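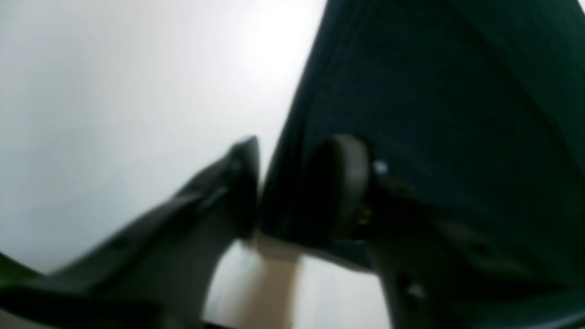

# About Stadiser Textile Care

Stadiser Textile Care is a laundry, folding and garment storage service for households, boarding schools and small hotels. The company receives clothing and household fabrics, sorts and launders them, folds or hangs them, and returns them to the customer in a condition fit for immediate use. It also stores out-of-season fabrics for customers who lack the space to keep them at home.

The company operates from a single building in Zerkow. All washing, pressing, folding and packing is carried out there, and no work is sent out to other firms.

## Our Work

The larger part of our work consists of everyday items: shirts, work clothes, towels, sheets, blankets, table linen and curtains. We accept most woven and knitted fabrics. Leather, fur and items with electrical parts are not accepted.

Each order passes through the same stages:

- **Receiving.** The order is weighed and given a number. Pockets are checked, and anything found in them is placed in an envelope that travels with the order.
- **Sorting.** Items are divided by color, fiber and weight. Dark greens, blues and blacks are kept apart from other colors for their first three washes with us.
- **Washing and drying.** Care labels are followed. Where a label is missing or cannot be read, the item is washed cold and dried flat.
- **Folding.** Items are folded to the house standard or to a standard the customer has supplied.
- **Packing.** Heavy items go at the bottom of the parcel. Paper is placed between dark and light fabrics.

Customers who wish to have items returned unfolded may request this on the order form. Hanging garments are returned on the customer's own hangers if those were supplied.

## The Folding Room

The folding room is the largest in the building. Its tables are set at 3 different heights so that staff may choose the one that suits them, and the walls are kept free of shelving along the working side. Stains and loose threads are easier to find in even light, and the final inspection of each item is made at the folding table before the first fold.

Our house standard is set down in a manual of 92 pages. It covers the folding of 40 types of item, from handkerchiefs to fitted sheets, with separate instructions for thick and thin fabrics where these differ. The manual was last revised in January, when the section on large fabric pieces was rewritten. Under the revised section, a blanket or curtain is first laid out and smoothed from the center toward the edges. It is then folded lengthwise, smoothed a second time, and folded across its width to the size of the shelf for which it is intended. Curtains with a lining are folded with the lining outward.

The manual is available to customers at the reception desk. Several of the schools we serve have adopted parts of it for use in their own dormitories, and we are pleased to supply copies at the cost of printing.

## History

The business began as a curtain-cleaning workshop in the rear of a furniture store. Its first customers were the store's own, who brought in curtains and chair covers ahead of the holidays and often asked whether clothing could be taken as well. Within a few years, clothing made up more than half of the work, and the workshop moved to separate premises.

The present building had previously housed a bakery. The loading door, the floor drains and the wide central corridor were all retained, and the former flour store was lined and fitted with racks to become our first storage room. A second storage room was added later on the upper floor. It is reached by a goods lift, which customers visiting the building are asked not to use.

The contract with the Clurklow School, a residential school with its own uniform, marked the company's first regular work outside the household trade. It required us to keep track of a great many nearly identical garments, and the numbering system devised for that purpose is still in use for all orders. Each garment carries a small sewn tape bearing the customer number, the item number and a letter for the type of fabric. Tapes are attached inside the collar or waistband and are removed without charge when an account is closed.

## Storage Service

The storage service, known as Tôn, is offered to any customer with an open account. It is intended chiefly for winter coats, heavy blankets, quilts and lined curtains. Items are cleaned before they are stored, and no uncleaned item may enter either storage room.

There are 201 numbered storage spaces, each consisting of one deep shelf and one short hanging rail. A space may be taken for a season or for a full year. The customer receives a list of the items held, including the color, fabric and condition of each, and may ask for any one of them to be returned early. Requests received in the morning are normally met the next working day.

Stored knitwear is kept folded. Stored coats are hung in cloth covers with the top button fastened and the pockets empty. Quilts and blankets are refolded along different lines halfway through a full-year term in order to prevent permanent creases. Vacuum bags are not used.

## Staff and Training

Most members of staff joined the company without earlier experience in the trade. New staff spend their first weeks in the receiving and sorting areas, where they learn to recognize fibers by touch and to read care labels. They then proceed to the folding room and, if they wish, to pressing and repair.

Training in folding begins with towels and progresses to shirts, trousers and finally fitted sheets. Speed is not assessed during the training period. A trainee's work is considered complete when a stack can be lifted from the table, carried to the packing bench and set down without losing its shape.

Small repairs are carried out by staff trained in hand and machine sewing. These include the replacement of buttons, the closing of open seams and the mending of hems. Customers are contacted before any repair that would be visible from the outside of the garment.

## Working With Schools

In addition to its regular services, the company offers practical lessons in the care of clothing to students in their final years of school. A lesson lasts one morning and takes place at the folding room tables. Students bring garments of their own and are shown how to sort them, read their labels, treat a simple stain and put them away. Schools that have attended report that the session on packing a suitcase is the one most often requested again.

Lessons are given outside the busiest months and must be arranged in writing by the school. There is no fee for schools that hold an account with us.

## Care in the Use of Materials

Washing powder is measured by weight for each load. Rinse water from light-colored loads is collected and used for the first soak of heavily soiled work clothes. Customers are encouraged to return hangers, cloth covers and parcel string, all of which are used again when in sound condition.

Fabrics that customers no longer want may be handed in at reception. Those in good repair are passed on for further wear, and the remainder is cut into cleaning cloths for use in the building.

## Visiting and Contact

Reception is open throughout the working day for the delivery and collection of orders. Visitors who would like to see the folding room or inspect a storage space before taking it are welcome and should ask at the desk on arrival. Large deliveries, including curtains from more than one room, should be brought to the loading door at the side of the building.

Written inquiries may be left at reception or sent by mail to Stadiser Textile Care, Zerkow. A current price list is enclosed with every reply.

Page last reviewed 1/8/22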